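The ferry to Pillus ran on Sundays only in winter, and my aunt had been telling us since Christmas that she meant to be on it. She was 88 by then and hadn't left Ronel in years, unless you counted the dentist. But a letter had come in January to say that the old bakery on the quay was to be sold, the one where she'd learned her trade as a girl, and she wanted to stand in it once more before somebody turned it into flats.

So I packed a flask and far too many sandwiches, and we sat downstairs by the window with a rug over both our knees, and she talked the whole way across. She told me about the baker's wife, who sang hymns to the dough, and about the winter the harbour froze and they pulled the loaves out to the boats on a sledge. I'd heard most of it before (I could have joined in with the hymns) but I wouldn't have stopped her for the world.

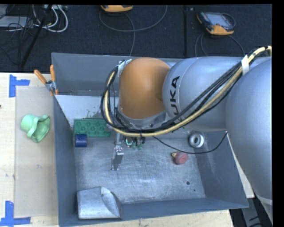 My aunt had always measured a kitchen by its tins. A good one, she said, had tins gone grey and dull with use, and she'd no patience with anything that shone. When the agent let us in at the back door she walked straight past the ovens, running her hand along the wall as if it were the side of a horse, and went to look at the long table. I had half expected a shallow grey metal bin sitting on pale wood, the sort of thing she'd described to me so often, with the flour in it and a cloth over the top. There was only the table, scrubbed nearly white, and a dip at one end where people had leaned.

"Ninety-six loaves before breakfast," she told the agent, who was very young and had clearly been hoping to get home for his lunch. "And 3 of us to do it."

He asked her what sort of bread it was, bless him, and that was the end of his lunch. We very nearly missed the boat. She slept all the way back with her hat over one eye, and when I woke her at Ronel she asked if there were any sandwiches left, and there were, so we ate them on the harbour wall with our gloves on.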